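Learning to sleep in a quiet town

July 22, 2018
3 min read

When we moved from the city to Campbell, everybody told me I would sleep like a baby. For the first weeks I did not sleep at all. In my old apartment there was a bus under the window until very late, and my ears were used to it. Now there was only the refrigerator, and sometimes one dog.

I tried warm milk, then a boring book about taxes. My neighbor Garnet Marchand gave me dried lime flowers for tea, and I drank it every evening – it tasted like a wet garden, but I did not want to tell her.

What helped me in the end was to stop looking at the clock. I put it in the kitchen. If I wake up at night, I don't know if it is three or five, and so I cannot calculate how tired I will be tomorrow.
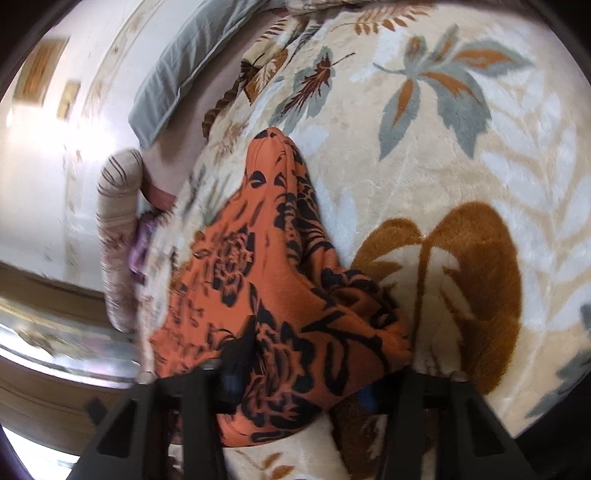

I also stopped taking my phone to bed. This was more difficult, as my sister lives far away and likes to write to me when it is already late here. We agreed that she writes anyway and I answer at breakfast. She was a little offended, but only until October.

Now I hear the dog and I think, good, he is there.

3 comments

Abla Salameh: The clock in the kitchen! I will try it tonight.

Rosie46: For me it was the opposite, I needed a fan for the noise.

Garnet Marchand: You could have told me about the tea.

Recent posts
My first winter without a car
Letters I did not send
How I learned to like soup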